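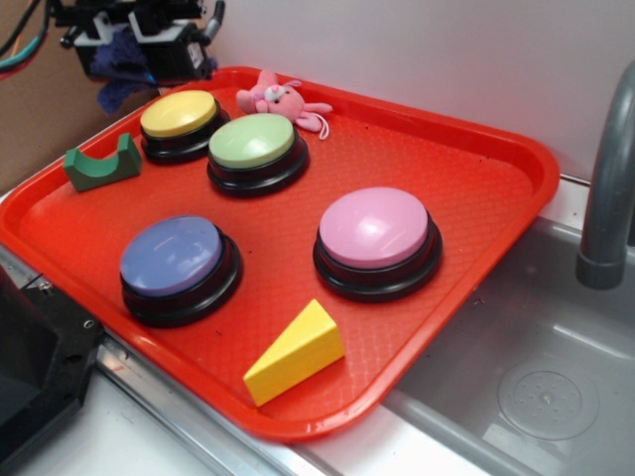
Kianoush Babaei reckons vinegar is a waste of good chips, and that anyone who finds white crust in a battery bay should bin the springs, solder in new ones and get on with their life. He wrote this in the margin of my last entry, in pen, so it's now part of the permanent record.

Home Notebook Repairs Parts Contact

June 14, 2023
Stinduva toy library, back bench

Fair enough, Kianoush, but we had no springs. The Gallardo order is still "being processed", a phrase I've come to regard as a place, somewhere warm, where parcels go to retire. So vinegar it was.

Went through the returns shelf, anything with a battery bay. 41 items opened. Most were fine. The bad ones were the usual: two cells left in over summer by a family who'd moved on to dinosaurs, crust up the negative end, a greenish bloom on the contact plate. The singing teapot was the worst. I had hoped it would be past saving.

Method, such as it is: cells out, dry brush first, then a cotton bud with white vinegar, wait for the fizz to stop, second bud with clean water, third with isopropyl. Left everything open overnight. Don't skip the dry brush. I skipped it on the teapot and spent twenty minutes chasing paste round the inside of the screw posts.

The Clundisent contact spray that Golshifteh Sadeghi swears by did shift the last of the green. It also shifted the printed plus sign off the moulding, so I've scratched a new one in with a scribe. It looks like a religious artefact.

Resistance across the contacts on the toy xylophone, before and after: 138 ohms, then too low for our meter to care about. Plating is gone on that one though, and bare steel will rust the first time it sits in a damp garage. Smear of dielectric grease as a stopgap - replace when Gallardo finds its way home.

Golshifteh asked whether we should just pull the cells from everything before it goes out on loan. I'd like to. We tried it last August and got complaints that the toys were "broken", including one from a man who drove back with a drum to show me. Perhaps a label on the lid? Nobody reads the labels we've already got.

Spare Sokier AAs in the drawer: 101. AAs, not AAAs, whatever the drawer says.

Screws from the teapot are in the jam lid. There's one more than I took out. Please don't throw it away until I've worked out what it belongs to.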